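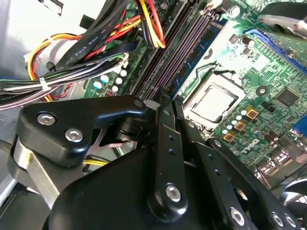 Wrist view over the open PC case. Green board, CPU socket empty, power cables across the top left.

1/ Notes on teaching an arm to work inside a desktop PC by remote control. The task is memory removal: open the latches, lift the module out, put it in a tray. I drive a leader arm, the follower copies it, and we log joint angles plus video.

2/ First attempt was hand guiding. You hold the follower by the forearm and push it through the motion. Fine for reaching over a case. Poor for latches, where your own hand force ends up in the torque readings and the policy never gets a clean contact signal.

3/ Remote control fixes that and adds a delay. Ours was over 100 ms with the stock Skutex driver. At that delay I overshoot every small move and then correct, and the corrections get learned too. Moving the control loop to its own machine helped more than any tuning.

4/ Scaling matters. At 1:1 my hand tremor shows up at the fingertips. At 2:1 (leader moves twice as far) latch contact got much calmer. The cost is that I have to clutch and re-center on the way to the tray.

5/ Cables are the hard part. Look at the bundle in the picture, and the loop of red, yellow and orange wires coming down toward the memory area. A path that is clear in one case is blocked in the next. I now move the wires between episodes on purpose.

6/ The wrist camera sees a lot of gripper and not much board. I still prefer it to the overhead view for the last part of the approach. Overhead loses the latches behind the arm.

7/ Numbers so far: 200 episodes recorded on the Florkavard rig, 17 thrown out. Most of those were me bumping the case wall and carrying on as if I hadn't. The bump is obvious in the torque log.

8/ Open question: whether to keep slow episodes. Gindmont's training script resamples everything to the same length, so a long pause over the latch turns into a strange dip in speed. For now I trim pauses by hand, which is dull work.

9/ Next batch starts Tuesday, with a second case layout and the same gripper. I'll post the torque plots once they have axis labels.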